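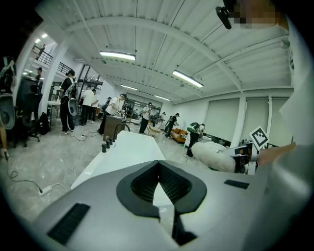 Bathroom Inspection Checklist, Windmont Guest Units

By the Urnier maintenance desk
December
Print | E-mail

1. Water temperature. Run the basin tap for two minutes before reading. Limit at the outlet is 120 °F. Comment: unit 12 reads high; mixing valve to be reset.

2. Outlet protection. Press TEST, then RESET, on each GFCI. Comment: unit 6 does not trip. Replace before next booking.

3. Freestanding tubs. Check the drain and overflow for hair and scale. Fill to the overflow and look for leaks at the floor joint.
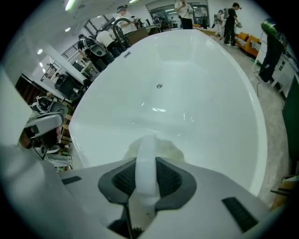 Leave the water standing for ten minutes, then drain it and check the floor joint again. Record the drain time on form 702. Comment: the Plarnumora units drain slowly; trap cleaning is on order.

4. Exhaust fan. A single sheet of tissue should hold against the grille. Comment: Blöndal annex fans pass, grilles dusty.

5. Grab bars. Pull firmly in each direction. Any movement is a fail. Comment: none failed.

File completed sheets under 521.

6 comments | 12 shares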